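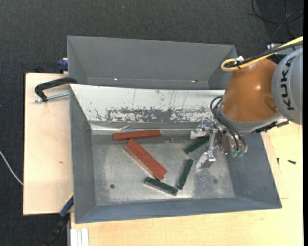
About Us

Hi, I'm Rania Obeidat, and I run Viltlow, a language school up two flights of stairs over a shoe repair shop. We teach Arabic and English to adults, mostly in the evenings, mostly to people who have already had a long day before they get to us. If you've ever walked past the shop at seven at night and heard a roomful of people shouting the days of the week, sorry, that was my beginners.

How it started

I never planned to have a school. I was teaching English in my kitchen to two cousins who had just moved here, and one of them brought her neighbor, and the neighbor brought her husband, and by December I had people sitting on the arms of the couch. My landlord asked whether I was running a business. I said no. Then I went away and thought about it and figured I'd better be.

Hala Karam came in a little after that. She and I had worked together years ago at a travel agency (long gone now, and no great loss, the coffee was terrible) and she'd been giving Arabic lessons in a library meeting room across town. She had students and nowhere to put them after the library closed at six. I had heard the space over the shoe repair shop was coming free. We signed the lease together and painted it ourselves, and if you look behind the big bookcase you'll find the patch where we ran out of yellow and decided the bookcase lived there.

People ask where the name comes from. My grandmother had a made-up word for the hour after dinner when everybody sits around talking and won't get up to do the dishes, and the closest I can get to spelling it in English is Viltlow. Hala voted for something with "Academy" in it. She lost the coin toss.

What we teach

English runs at four levels. Beginners start with the stuff you need by next week: the pharmacy, the bus, calling your kid's school, telling the plumber which pipe. We do a lot of phone practice because the phone is the thing people dread most, more than grammar by a mile. The upper levels get into job interviews, reading a lease, arguing politely and making small talk, which our advanced students will tell you is harder than arguing.

Arabic is Hala's side of the house. She teaches the spoken Arabic of Amman and its surroundings from the first night and brings in the written language once you've got a little to say. Her students are a real mix! Some grew up hearing it from their parents and could always follow it but never answered back. Some married into it. One man came for a single term so he could give a toast at his daughter's wedding and he's still here, three grandchildren later, working his way through short stories with a dictionary the size of a loaf of bread.

We also have Qudah, our Arabic reading circle, which meets on the first evening of every month. We named it after the family who gave us our first shelf of books. You don't have to be enrolled to come. Hala picks something short, we read it out loud, we get stuck, somebody makes tea, we carry on. If your reading is slow you'll be in good company, mine's slow too when I've got my glasses on the wrong head (that would be top of, not front of).

How classes work

A term is 18 weeks, with a break in the middle so everybody can catch up on laundry. Classes meet twice a week and we keep them to twelve people or fewer. There's a morning group for folks who work nights, and it's my favorite one to teach, even though half the room is winding down for bed while I'm still on my first cup.

We don't do a placement test on a computer. You come in, you sit down with me or Hala for 22 minutes (yes, really, I set the oven timer, otherwise I'd talk to you till lunch) and we chat in whichever language you're learning. If you have four words, we'll use the four words. At the end I tell you which group I'd put you in, and if you try it for a week and hate it we move you.

Homework is light and a bit odd. You may be asked to order something you can't pronounce. You may be asked to call your aunt. Last spring the level three class had to find out the opening hours of the city pool without using the website, and we heard some wonderful stories out of that one, including a student who got invited to join the water aerobics and went.

We use our own workbooks, typed up by me and corrected by Hala in green pen. They cost what the copy shop charges us. If you spot a mistake, write it on the sheet by the door and I'll fix it before the next printing. There's a long list on that sheet at the moment. I'm getting to it.

What it costs

A full term is $589, and that covers the workbook, tea, and Qudah nights. You can pay it in one go or spread it over the term, whichever suits you, and there's no extra charge for spreading it. If money is tight, come and talk to me before you decide it's out of reach. We hold a couple of places in every group for people who can't pay the full price, and I'm the only one who knows who has them.

If you have to stop partway through, tell us and we'll carry the rest of your term over to the next one. Babies, new shifts, sick parents, we've seen all of it.

Who's who

I teach English levels one and two and do the phones, the emails and the schedule. I grew up with both languages going at once, usually in the same sentence, and I still count in Arabic and swear in English. On weekends I garden badly.

Hala teaches all the Arabic and the top English level. She's the organized one. She is also the one who'll stop you in the hallway and make you say the word again, properly, with your throat, and you'll be grateful in about a month. Her handwriting on the board is gorgeous and people take pictures of it.

We have a few part-time teachers who come and go with the seasons, and every one of them was either our student or our colleague first. If you think you'd like to be one, send me a note and come sit in on a class.

Finding us

The street door is the narrow one to the left of the shoe repair shop. It sticks, so give it a shove with your shoulder. We're on the third floor and I'm sorry to say there's no elevator, but if stairs are a problem please let me know! The shop owner lets us use his back room on the ground floor for one group each term, and I'll happily schedule you into that one. It smells of leather and polish and I've grown very fond of it.

Parking out front is hopeless after five. The lot behind the bakery is free in the evening, and the bakery stays open until eight, so a lot of people turn up to class with something in a paper bag. Bring enough for your table.

The office is open from ten in the morning until the last class lets out. If I don't pick up the phone I'm teaching, so leave a message and speak slowly, in either language. I'll call you back the same day, unless you've called during the break, in which case I'm asleep and Hala will do it.

Kids are welcome to sit in the hall with a book while you're in class. There's a basket of crayons by the coat hooks and a wall they're allowed to draw on. Please show them which wall.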